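Joint sealant on a large outdoor slab: reseal now or wait for spring?

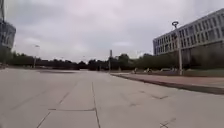 Paving & Flatwork > Maintenance and Repair

ksiriwan
I look after the outdoor surfaces at a site that has a large area of plain jointed concrete. No reinforcement that I know of, apart from dowels at the construction joints. The slab panels are in decent condition. The sealant is not. The last full reseal was done 20 years ago with a hot-poured product and patched since with whatever the contractor had on the truck.

The total joint length on the section I have budget for is 2,014 feet. I have two quotes. Jitpraphai wants to rout, blast, install backer rod and fill with a self-leveling silicone. Dretstead wants to rout and fill with hot-pour, no backer rod, at a little over half the price. Both say they can start in November.

Questions:
Is November too late in the year for either material?
Is omitting the backer rod normal for hot-pour, or is that a shortcut?
Does anyone reseal only the transverse joints and leave the longitudinal ones?

Traffic is light. Occasional maintenance truck, otherwise foot traffic and carts.

k_khunthong
Joint width? Everything depends on that. Also panel length, because that sets the movement.

ksiriwan
Existing reservoir is 3/8 inch in most places, wider where edges have spalled. Panels are 15 feet in the long direction.

k_khunthong
Then the movement is small. Take 15 feet as 180 inches, a thermal coefficient of 5.5 millionths per degree F, and an 80 degree swing from winter to summer. That gives 0.08 inch of opening and closing per joint, before shrinkage, and your shrinkage finished long ago. On a 3/8 joint that is 21 percent. A decent silicone handles it without effort. Hot-pour handles it if the bond is clean and the depth is right.

November is a fair time to do it in most climates. The joint is somewhere near the middle of its range, so the sealant is neither stretched nor squeezed at rest. What you need to watch is the concrete temperature, not the air. Most data sheets want the surface at 40 F and rising, and dry. Read the sheet for the exact product.

Surachet_C
I disagree on November. The middle of the range is the textbook answer and it ignores dew. On open pavement with nothing to shelter it, the joint faces stay damp until late morning. The crew starts at 7 a.m. because that is when the crew starts, and they pour on wet concrete. I have pulled out one-year-old silicone with two fingers on jobs done in fall. Wait for late spring.

k_khunthong
That is a supervision problem. A crew will also pour at 7 a.m. in May, and you get dew in May.

Surachet_C
Less of it, and it burns off two hours sooner. You also get more working days without looking over anyone's shoulder. I am talking about what happens on a job with no inspector.

BupphaR
On the backer rod question. For silicone it is required, no discussion. Three-sided adhesion will tear it. The rod sets the depth and keeps the bottom free. You want a depth of half the width for silicone, with a minimum of 1/4 inch, so on a 3/8 joint you are at the minimum.

For hot-pour, leaving it out is common on crack sealing and less common on joint resealing. If the reservoir is shallow, a bond-breaker tape does the same job. If the reservoir is deep and you skip the rod, the material runs down the crack below the saw cut and you pay for sealant that does nothing. It then sinks and they have to top it off. If you do use rod with hot-pour, it must be a heat-resistant type. Ordinary closed-cell polyethylene melts and you get bubbles.

Ask Dretstead what depth they intend to rout to. If they can't tell you, that is an answer too.

ksiriwan
Asked. They said "clean to sound concrete," no number.

BupphaR
Then get a number in writing before you sign. Also ask whether "clean" includes blasting. Routing leaves dust and a thin film of the old sealant on the faces. Silicone will not bond to old asphalt-based residue at all. Since yours was hot-poured last time, saw-cut the faces wider by 1/16 on each side so that you have fresh concrete. This matters more than the brand.

vichien.p
Contrary view, and I know it is unpopular on this board. With light traffic and short panels, what does the sealant do for you? There are state highway departments that stopped sealing transverse joints on short-panel pavement many years ago and could not measure a difference. If the base drains, water goes through and leaves. If the base does not drain, your sealant will leak somewhere and the water gets in regardless.

I would check the base first. Core two joints and look at what is under them. If it is open-graded stone, spend the money on spall repair.

Surachet_C
Those studies were on narrow, single-cut joints, 1/8 inch. Hers are 3/8 and already spalling. An open 3/8 joint fills with grit in one season, the grit packs tight in winter while the joint is open, and in summer the slab has nowhere to go. That is where the edge spalls come from. Water is the second reason to seal. Incompressibles are the first.

vichien.p
With 0.08 inch of movement on a 3/8 joint, there is a lot of room before the faces bear on anything. How much of the spalling is from grit, and how much is from the original saw cut being made too early? Early sawing ravels the edge and it looks the same after two decades.

k_khunthong
It does not look quite the same. Raveling from early sawing is shallow and runs the whole length of the joint. Compression spalls are deeper, shorter, and angled under the surface. Tap along the edge with a hammer. If it sounds hollow a few inches back from the joint, that is compression or a delamination.

ksiriwan
I went out with a hammer. The raveling is shallow and continuous nearly everywhere. I found 5 hollow spots, all on transverse joints in the lowest corner, where everything drains to.

vichien.p
Then that corner is your project.

Surachet_C
Agreed on the corner. I still would not leave the rest open.

BupphaR
For the hollow spots: saw a square patch 2 inches past the hollow sound, chip to sound concrete, and keep a joint former in place through the full depth of the patch. If the patch material bridges the joint, it will pop out the first hot week. We used Trikex on similar repairs and it held, but it sets fast, so mix small batches. Let it cure for whatever the sealant maker asks before sealing over it.

k_khunthong
On the longitudinal question from the first post: longitudinal joints that are tied with bars barely move and can take a cheaper material. If they are untied, treat them the same as the transverse ones. Drawings would tell you. So would a rebar locator.

ksiriwan
No drawings. I can borrow a locator.

Has anyone used Silent? Jitpraphai lists it as an alternate for the silicone, and the data sheet is thin.

Surachet_C
Used it once, on a parking deck. Tooled well, slow to skin over, picked up dirt. No bond failures when I last saw it. I would want to see the movement rating on paper before putting it anywhere.

k_khunthong
Ask for adhesion results on sawn concrete without primer. If they only have primed results, the primer needs to be in the quote.

BupphaR
And a field test either way. Let it cure fully, cut a tab across and down both sides, mark an inch on it, pull. Compare the stretch at failure with what the maker specifies. It takes ten minutes and you can do it yourself on the first day's work.

ksiriwan
Plan as it stands: patch the corner in November while it is still warm enough for the patch material, core two joints at the same time to look at the base, hold the silicone until late spring with the wider saw cut. Jitpraphai is requoting with the extra cut and a 10 a.m. earliest start for sealing. Dretstead has not come back with a depth.

vichien.p
Post what the cores show. If it is clean stone I will repeat myself.

Surachet_C
10 a.m. is good. Put a moisture check in the quote as well — tape a square of clear plastic over the joint first thing, and look at it before they pour.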